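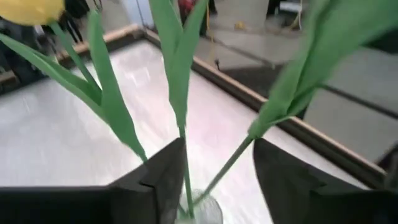
Last changed: December

Gavo and the flower benches: where we have got to

Most of you at Distolstead will have walked past the Gavo table by now, and those at the Nutside depot have mainly heard about it second hand. A lot of questions have come in through supervisors and the suggestions box, so this item sets out what the table does, what it doesn't do yet, and what will change on the benches in the new year.

Gavo is our name for the two-armed set-up in the open workspace at Distolstead. It is being taught one part of what the hire benches do: putting artificial flowers into vases, taking them out again and moving the vases about without knocking them over. It has been given tulips first. They have a plain stem and a firm head, and we own more of them than anything else. The small clear vase is the one it holds between its fingers. The tall pink vase with the narrow neck is the harder job, and we have kept it on the table for that reason.

Why this job

The flower benches are where we lose the most time in the busy months. In the last hire season we sent out 2,387 arrangements and nearly all of them came back to be stripped, checked and sorted. Putting them together is skilled and people mostly like doing it. Taking them apart is dull. It is also where most of the sore wrists and thumbs come from, going by the accident book and by what people tell their supervisors at the end of a shift.

The plan is therefore to start with returns. Stems come out of the vase, stems go down on the table, the vase goes to one side. If that can be done reliably by the arms, the people who do it now can go back to making up orders, where we are usually short.

What it can and can't do

At present a member of the bench team works with the arms for part of each shift. Stems are laid out on a white table with a shiny top. The shine causes some trouble. Every vase has a reflection under it, and so does every flower, and the system has to learn which is the real one. We could have covered the table with a cloth, but the new returns benches have the same kind of top and it made sense to deal with it now.

Clear glass is another problem. The small jar with the cut pattern throws colour in all directions and is easy to misjudge. The pink glass is easier to pick out but it has ribs and ridges all over, so where a finger lands on it matters.

Leaves get in the way more than flowers do. A tulip leaf will spring back across the stem just as the arm goes for it. Bench staff deal with this without thinking, by turning the stem a little between finger and thumb. Showing a machine how to do it has meant slowing down and working out what it is we do. Several people have said this was the most interesting part of the work so far. Others have said it was the most tiring.

We have set 300 clean runs in a row as the point at which the arms can be used on real returns. A clean run means no dropped stem, no chipped rim and no help from anyone. We are not there yet, and we will not bring the number down to meet a date.

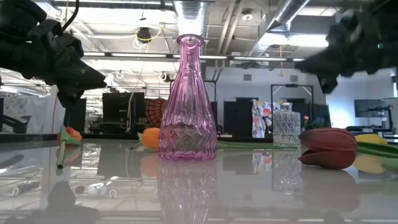 What changes for the bench teams

There are 11 people on the returns benches across the two sites. None of these posts is being cut as part of this work, and that has been put in writing to the staff forum. What will change is the mix of jobs in a shift.

From the new year, anyone on returns can ask to be trained to work with Gavo. The training takes place in paid hours at Distolstead. Nutside staff can use the works van to get there, and travel counts as time worked. Nobody has to do it. People who would sooner move to making up orders should tell their supervisor, and places will be offered by length of service.

The pay grade for working with the arms has not been settled. The forum has asked for it to sit at the same level as making up, and the company has agreed to reply before training starts. We will print the reply in full.

Safety

Bermúdez, the firm that looks after our lifting gear and conveyors, has carried out the checks on the table and will go on doing so. The rules are short. Keep your hands off the table while the arms are moving. Tie back long hair and tuck in lanyards. Watch the cables on the floor. If a vase breaks, stop the arms first and sweep up afterwards.

Suggestions received

We have had a good number of slips. The most common request was for a screen between the table and the walkway, and this is being priced. A few people asked whether the arms could take on washing the vases. There are no plans for that. One slip asked for the noise to be measured near the packing end, and that will be done when the benches are next at full stretch.

More slips are welcome. The box at Distolstead is by the time clock, and at Nutside it is in the canteen. You can also ring extension 592 between 8 am and 4 pm.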